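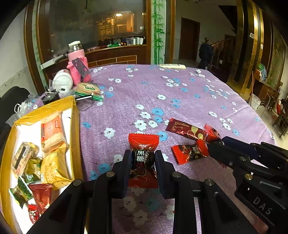 Handout 4: Comparing two-finger grippers on small wrapped goods

Module leader: Vasiliki Karras. Lab sessions: Markos Pappas, Honeylyn Dela Peña.

Bring this sheet to the lab. Last year's group left theirs on the bus, and their results suggest as much.

1. What we are comparing

Every maker of grippers will tell you how wide the fingers open and how hard they squeeze. Few will tell you what happens when you ask them to pick up a sweet. A wrapped sweet is hard in the middle, floppy at both ends and shiny all over, and the part that looks easiest to hold is usually the part that tears.

You will test two sets of finger pads, the Tuditz (softer) and the Rornent (stiffer), on the same hand-held linkage. Keep the linkage the same throughout. If you change the pads and the linkage together you will learn something, but you won't know what.

2. Setting out

Work on a cloth-covered table. A bare bench is too kind: things slide on it in tidy straight lines. Cloth drags, rucks up and gets pinched along with the sweet, and a patterned one gives the camera something to be confused by. Mix your shapes, with serrated ends, twisted ends, long flat packets and at least one thing in the open tray with its neighbours pressed up against it.

3. Method

Each pad set gets 30 grasps from the cloth and 30 from the tray, so 60 in all. Start with the pads upright, one either side of the sweet, then close. Lift to hand height, hold while your partner counts to five, and put it down. Dropping it is not putting it down, whatever Markos's group wrote in February.

Score each grasp as follows:
2 -- held by the body, no slip
1 -- held by the wrapper only, or turned in the pads
0 -- dropped, missed, or came up with a handful of tablecloth

When two people work with two grippers at the same table, agree who goes first. The linkages spread further than you expect when the fingers open, and the pivot pins are good at finding each other.

4. A worked result

Remedios Calimlim's pair scored 54 of a possible 120 with the Rornent pads and 74 with the Tuditz. It is tempting to write "soft pads are better" and go to lunch. Look at the split first. Nearly all the difference came from the tray, where the stiff pads rode up over the next packet along. On the cloth the two sets were close enough that I would not bet my own lunch on it.

5. Things that will spoil your data

Choosing the easy sweets first. Draw the order from a hat.
Nudging the sweet straight with a spare finger. We can see you on the video.
Eating the test objects before the second pad set has had its turn.

6. For next time

Read the Zekthorpe notes on pad wear, sections 1 and 2 only. Section 3 is mostly about glue. Write-ups go to Nektarios Tsoukalas, who wants the raw scores as well as the average.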